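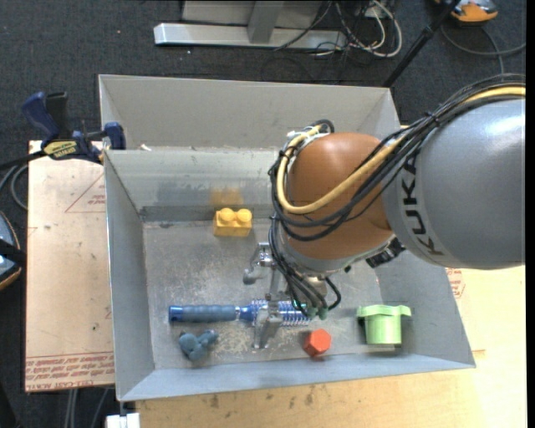 Attachment 1: metal bin, loose items, as found

Ticket: Mixed items in parts bin, bay 15
Raised by: Tsehay Birhane
Assigned to: Henok Mamo
Status: Closed

Tsehay Birhane, 08:30
Grey metal bin in bay 15 has loose items in it that don't match the Cekora pick list. There's a yellow block and a blue tool in there, and neither is on the list for this bay. The floor of the bin is also badly scratched, worst towards the lower centre. Is it due for a liner? Please check before the afternoon count.

Henok Mamo, 09:15
Looked at the list. Bay 15 was changed over to Wolde stock in November and the printed list on the rack is the old one. The list in Promia is the right one. Can you go by that and tell me what's left over?

Tsehay Birhane, 09:40
Done. The yellow block is on the Promia list. The blue tool isn't on either. There's also a small white scrap on the rim between this bin and the one behind, could be a bit of label.

Henok Mamo, 10:05
Tool belongs in bay 2, please book it back there. Bin the scrap unless it has a stock number on it. I'll print a new list for the rack.

On the scratches: scuffing on the floor is wear and doesn't need a ticket by itself. We only swap a bin if there's a raised edge or a split seam. Run a gloved hand over the worn part and along the front wall and let me know.

Tsehay Birhane, 11:20
No raised edges, seams fine. Scrap had nothing on it, thrown away. Tool booked into bay 2. Would still like a liner if there are any.

Henok Mamo, 11:35
Tident liners are out of stock, next delivery has 5 in it. I've put bay 15 down for one. New list is on the rack, old one taken down.

Tsehay Birhane, 14:30
Count matches Promia. OK to close, liner to follow on the delivery ticket.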